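How to Follow a Summit Without Losing Your Whole Weekend
By Khairul Lubis
September 2018

My neighbor Darmawan Sembiring asked me last year how I keep up with those big meetings of world leaders, and I'm afraid I talked at him until his coffee went cold. So I've written it down, with all the bits I forgot to tell him!

1. Find the agenda first
The host country nearly always puts one out ahead of time. Print it if you can (I still like paper) and circle the sessions you care about. Trade and climate usually get their own slots, and if you only have one evening, pick one topic and stay with it.

2. Learn who is in the room
Write the members down the side of a page. For the G-7 that's 7 countries, plus the European Union, which sits in too. Invited guests change from year to year, so leave a few blank lines at the bottom.

3. Read the final statement yourself
It's called a communique, and it is dry, I won't pretend otherwise. Last time I gave myself 19 minutes with a pencil and got through more than I expected. Look for the verbs. "We commit" is a good deal stronger than "we note," and "we welcome" can mean almost anything.

4. Set up a spot for the speeches
Closing press conferences run long, so make yourself comfortable. A screen on the wall and a long surface to spread your papers over will do nicely. 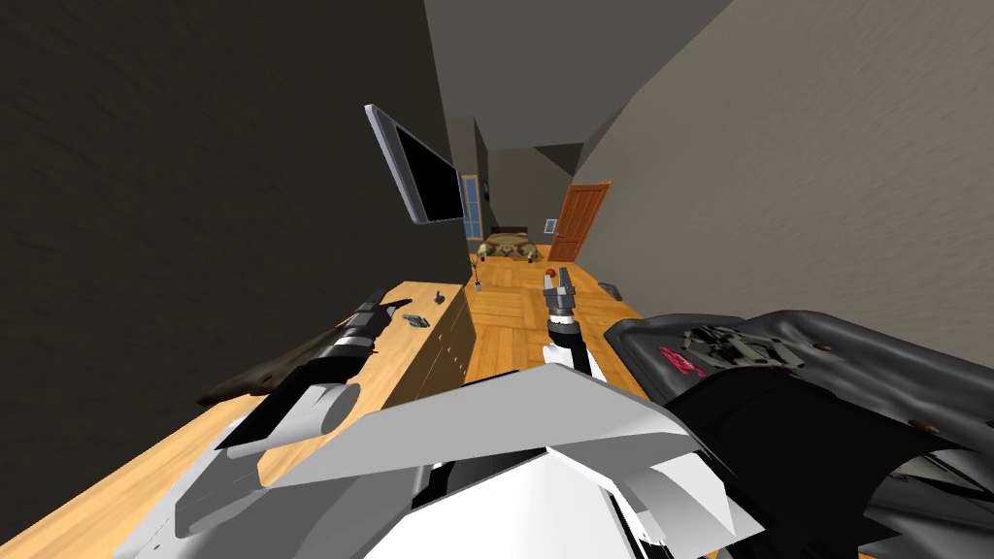
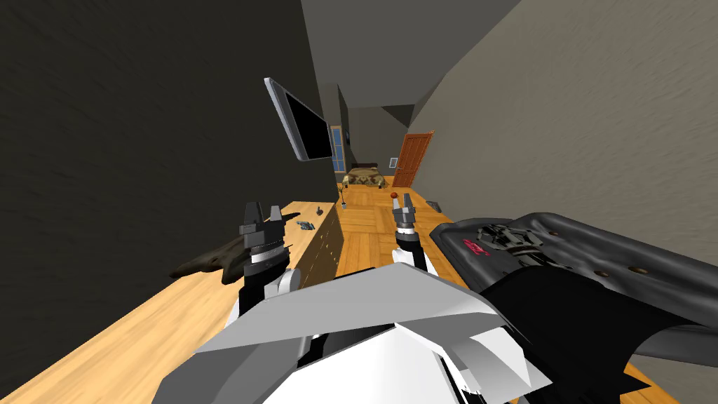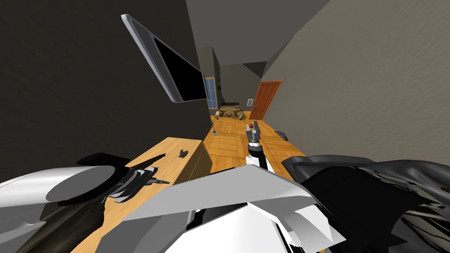
5. Compare two write-ups the next morning
Choose one from the host country and one from somewhere else. Put them side by side and mark where they disagree about who gave ground. I keep mine in a folder going back years, and I do go and look at the old ones, usually when I'm supposed to be doing the dishes.

6. Check back in about 4 months
Promises made in June look rather different by the fall. Pull out your marked-up statement, take your three favorite "we commit" lines, and search for each one along with the name of a country that signed it. Pencil the date and whatever you find in the margin.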